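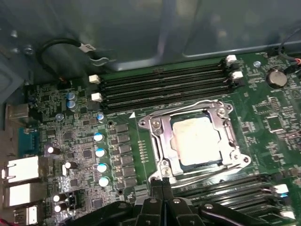
The Cernidholm Public Library will extend its computer refurbishment program through the winter, following a vote by the library board on Monday. The program accepts retired desktop computers from local offices and prepares them for households that do not have one at home. Older machines often arrive with a pale layer of thermal residue across the top of the processor, and cleaning it off is now a standard step before any computer is approved for release. Since the program began, 108 desktops have been placed with families, students and newcomers to the area.

Under the extension, the workshop on the library's lower level will open three evenings a week instead of two. Applications are available at the front desk and at the Pimska branch. Each household may receive one computer, with a keyboard, a monitor and 30 days of telephone support included. Getaron, a local office supplier, has agreed to cover the cost of replacement memory and storage drives until spring. 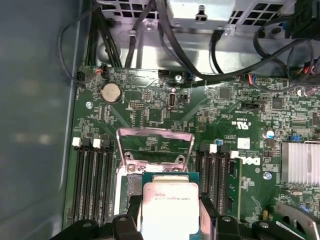

Yareli Ventura asked the board to consider laptops as well, noting that many applicants share small apartments and have no room for a desk. The board has referred the request to library staff, who will report back in December.

Donated computers may be dropped off at the rear entrance during regular hours. Owners are asked to remove personal files beforehand. Printers and televisions cannot be accepted.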